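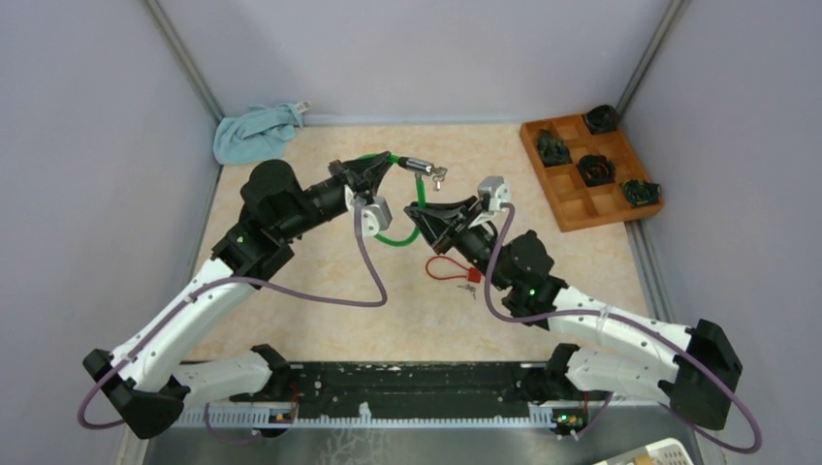

The **Consulate of Kedulard in Daltetbridge** is the consular post of the Republic of Kedulard in the port city of Daltetbridge. It handles passports, visas, civil registration and trade inquiries, and reports to the Kedulard embassy in Adier. It is the oldest Kedulard mission still working in the city where it was founded.

## History

Merchants from Kedulard had an agent in Daltetbridge by 1494, when the town granted them a warehouse on the east bank and the right to settle disputes among themselves. The agent was chosen by the merchants and paid from a duty on wool and salt. He had no formal standing with the town beyond the grant, which had to be renewed every 18 years.

The post became a state appointment after the Craddock Convention, a treaty that set out the rights of consuls in the river ports. Under the convention the consul could visit detained sailors, take charge of the goods of those who died without heirs present, and certify bills of lading. The town kept the power to refuse a candidate. It used this power twice, both times over unpaid harbor dues.

The consulate closed during the blockade of the lower river and its records were moved inland to Adier. A neutral legation looked after Kedulard citizens in the meantime. When the post reopened, the old warehouse had burned down, and the staff worked from rented rooms above a shipping office until a permanent building was found.

## Legal status

The consulate operates under a bilateral consular agreement that replaced the Craddock Convention. The head of post needs written consent from the host government, known as an exequatur, before taking up full duties. Until it is issued, a new consul may be admitted on a provisional basis – signing routine papers but not dealing with the courts or the port authority.

Consular officers have immunity for official acts only. This is narrower than the protection given to diplomats at the embassy in Adier. The archives may not be opened or searched, and the part of the building used for consular work may not be entered without the consent of the head of post. The public reading room on the ground floor is not covered by this rule.

## Functions

Most of the daily work concerns Kedulard citizens living in the district. There were 3000 on the consular register at the last published count, most of them employed in shipping, food processing and the two technical colleges. Registration is voluntary, and the real number of residents is thought to be higher.

The consulate issued 196 emergency travel documents in the same reporting year. Other regular services include:

- passport renewals and first passports for minors
- short-stay and student visas
- registration of births, marriages and deaths
- certified copies and legalization of commercial papers
- polling for national elections, held in the reading room

Visas for work and family reunion are received in Daltetbridge but decided in Adier. Applicants collect the result in person.

The trade section answers questions from exporters on tariffs, labeling and customs procedure. It has no power to negotiate. A proposal to move the section to the embassy was dropped after objections from the Daltetbridge port council.

## Building

The present building stands on the corner of Customs Street and the old rope walk. It has a narrow front, three floors and a walled yard at the rear. The coat of arms over the door was carved for the earlier rented office and is slightly too wide for the space – its outer edges overlap the window frames on both sides. The city lists the facade as protected, but not the interior.

## Consular district

The district covers Daltetbridge, the lower river valley and the offshore islands. The upper valley was transferred to the embassy's own consular section when the rail line to Adier opened. Citizens in the upper valley may still renew passports in Daltetbridge by appointment.

## See also

- Craddock Convention
- Embassy of Kedulard, Adier
- Foreign relations of Kedulard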